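Installer et entretenir un diffuseur anti-moustiques électrique à recharge liquide

Chaque été, au mois d'août, on me repose les mêmes questions au sujet de ces petits appareils blancs que l'on branche au mur pour dormir tranquille, et comme je finis toujours par répondre par de très longs messages, je me suis dit qu'il valait mieux tout rassembler sur une page. Prenez un café, on a le temps !

Le principe est tout simple : un flacon de liquide, une mèche qui trempe dedans, et un bloc chauffant sur lequel le flacon se visse. La mèche amène le liquide vers le haut, la chaleur le fait s'évaporer doucement, et la chambre se protège pendant que vous lisez votre roman.

Avant de commencer

Lisez la notice de votre modèle, surtout pour l'âge des enfants et les animaux de la maison. Chez nous, l'aquarium de Corinne Pruitt, ma voisine de palier, a décidé de l'emplacement de tous les diffuseurs de l'étage : aucun dans la pièce des poissons, et la porte fermée. Vérifiez aussi que la recharge va bien avec votre bloc. Les pas de vis se ressemblent beaucoup d'une marque à l'autre, et un flacon qui force au premier tour n'est sans doute pas le bon.

Visser la recharge

Travaillez sur une table, appareil débranché. Gardez le flacon debout, retirez le bouchon en tirant bien droit et sans toucher la mèche avec les doigts (si cela vous arrive, lavez-vous les mains au savon, tout bêtement). Présentez ensuite le bloc au-dessus du flacon, faites descendre la mèche dans l'ouverture et tournez lentement jusqu'à sentir une petite résistance. Inutile de serrer comme un bocal de confiture : j'ai fendu un col de cette manière il y a quelques années, et la commode s'en souvient encore.
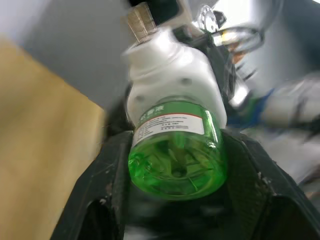

Une fois l'ensemble monté, essuyez le flacon avec un papier absorbant, surtout près du col, et branchez dans une prise murale accessible, de façon que le flacon reste bien vertical. Évitez la prise cachée derrière le rideau ou sous la couette qui pend. Pour ma part, je branche une demi-heure avant le coucher, fenêtre entrouverte, et je débranche au réveil.

Surveiller le niveau

Le plastique translucide est bien pratique : on regarde à contre-jour et on voit tout de suite où en est le liquide. Quand il ne touche presque plus le bas de la mèche, je prépare la suivante. J'ai pris l'habitude de noter au crayon, dans mon agenda, le jour où j'entame chaque recharge. Cette année, la première m'a fait 24 nuits, en débranchant tous les matins, et la deuxième seulement 15, mais mon neveu était là et il laissait tout allumé !

Nettoyer et ranger

Pour le nettoyage, débranchez, laissez refroidir complètement, dévissez le flacon, puis passez un chiffon sec sur le bloc. Jamais d'eau, jamais de produit à vitres. À la fin de la saison, remettez le bouchon d'origine sur la recharge entamée (gardez-le donc, je mets le mien dans une enveloppe scotchée au fond du tiroir) et rangez-la debout, en hauteur, loin des aliments. Les flacons vides ne se rincent pas dans l'évier. Demandez à votre déchetterie où les déposer, les consignes changent d'une commune à l'autre.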